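Equipment notes, two-arm folding bench, Pramanik finger set
Listed with: replacement fingers, felt top, wrist cable kit
Reviewed for Plemham buyers by Menaka Sivakumar

The Pramanik set is sold as "no-maintenance." I have looked after one bench with these fingers since August and I don't agree with that label. The fingers are decent. The upkeep is ordinary upkeep, and somebody has to do it. What follows is what you get, what wears, and what I would leave off the order.

**In the box**

- Four molded fingers, two per arm
- Screws for both housings
- One spare wrist cable
- A setup card that skips the only hard step 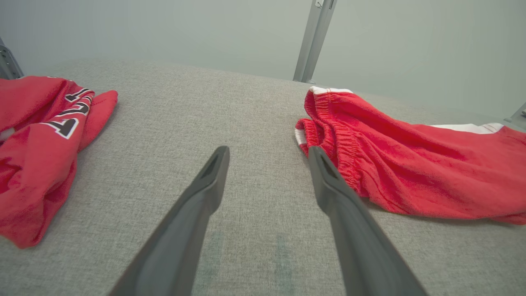
Finger alignment is the hard step. The card says to close the gripper, look, and tighten. Closing it hides the error, so leave the fingers well apart and check that the tips sit at the same height over the felt. Do it through the wrist camera with something on the table to judge against. A bit of team kit does fine: with red shorts next to the right fingertip, the gathers in the waistband show you how close that tip is to the cloth, and the recess near the end of each finger gives you a matching mark on both sides. Then close slowly and see which tip leads. Shim the one that lags. Shaohua Cao does this with the screws half tight, I do it with them loose, and we get the same result.

The sales page claims the alignment holds for 657 hours. I would like to know whose bench that was measured on. Ours needed a touch-up well before then, and the log says the left arm went first both times.

**Cables and connectors**

The wrist cable is the part I trust least. It plugs into the sensor block above the fingers, and every turn of the wrist pulls on it a little. Seat the plug with the power off. Push until it stops, then tug once. If readings drop out only when the arm reaches across the table, swap the cable before you touch any settings. Stastau support will ask you to reinstall the software first. You can say you did.

Leave slack behind the plug, enough for a full turn, and clip the rest to the arm. Too much slack is as bad as none, because the loop will catch a sleeve sooner or later.

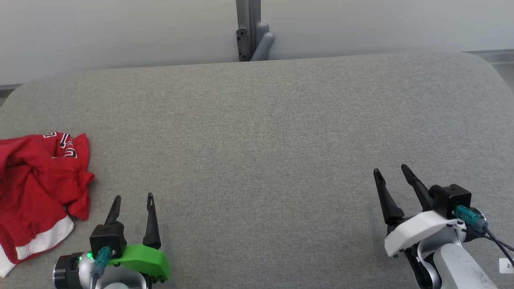
*Lalura Bench Equipment, page 69*

Both arms take the same fingers, and the housings are the only thing you need to tell apart. On our bench the left one is green and the right one is white, so job sheets say "green side" and "white side" and there are fewer arguments about whose left is meant. Check that the indicator on the wrist is lit before you start. A lit indicator means power is reaching the wrist. It does not mean the sensor is talking, whatever the card suggests.

The tabletop is woven gray fabric, and I came in expecting to hate it. It grips clothing better than a bare board would. It also holds lint, and lint gets into the finger recesses. Vacuum the top at the end of the shift and brush the recesses out with a dry toothbrush. No solvent. The optional "surface care kit" costs 40 dollars and contains a lint roller and a cloth.

Alcides Guzmán asked whether the rear post needs regular tightening. Check the bracket screws when you do the fingers. If they turn at all, take the top camera calibration as lost and run it again.

**Grip test after any repair**

The supplied test uses a flat square of cotton, and nearly any gripper can pass that. Use a real garment with a thick edge, a cuff or a ribbed collar, and leave it in a heap.
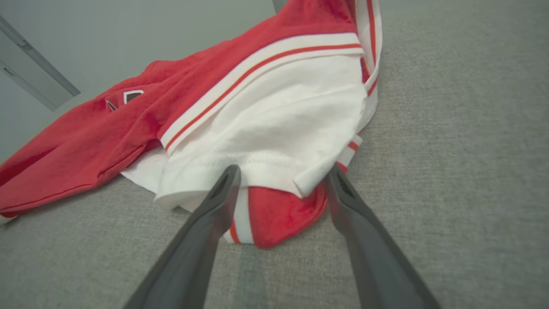 ## Replacement schedule, as I would write it

- Fingers: replace when the tip edge feels rough under a thumbnail. Ignore the printed interval of 16 weeks.
- Wrist cable: keep one on the shelf per arm. The box gives you one in total.
- Felt top: turn it once, then replace it.
- Housing screws: new ones each time the housing comes off.

Shanthi Sultana keeps the log sheet and will send a blank copy to anyone on the Plemham list. Orders for single fingers go through Stastau, and they will try to sell you the full set.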